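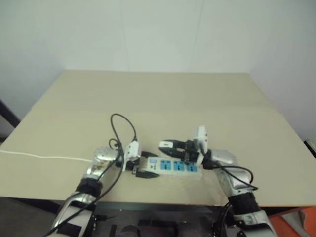 A white power strip with three blue socket panels and a light-blue switch at one end.

Home | Advice | Interviews | Archive | Contact

Print this page | E-mail this article

The manager of the Laselby repair shop on Olszewski Street has looked at 861 power strips, by the shop's own log. Most came in with a box of other things, and the owners had not thought much about them.

"People bring a lamp that won't turn on," the manager said. "I ask what it was plugged into. Half the time they have to go home and look."

We talked in October, before opening. The manager has been at the shop for 23 years and would rather discuss cords than anything else on the bench.

"Start with the cord. Run your fingers down it with the plug out of the wall. If you feel a flat spot, a chair leg has been on it. I don't tape those. I throw them out."

Next come the sockets. A plug should go in with some push and stay there. "If it sags, stop using that socket. If one is bad I don't trust the ones beside it."

The manager likes a strip with a switch at the end, and likes it placed where a hand can reach it. At home there is one on the desk, from a maker called Evow, and another behind the TV. The one behind the TV gets dusted when the Christmas tree goes up.

Asked what should stay off a power strip, the manager had a quick answer. "Space heaters. Coffee makers too, if you ask me. Plug those into the wall."

The shop sells a leaflet on the subject for 60 cents. It was printed by Asamen, the copy place next door, in a run of 3000, and there are still boxes of it in the back room. The manager gave us two.

We asked about plugging one strip into another. "No. Buy a longer cord. I had a customer with four in a row going out to a garage, and he wanted me to fix the last one."

Did the customer buy the longer cord?

"He bought the leaflet."

The shop opens at 9 a.m. and checks cords at the counter while you wait.

Print this page | E-mail this article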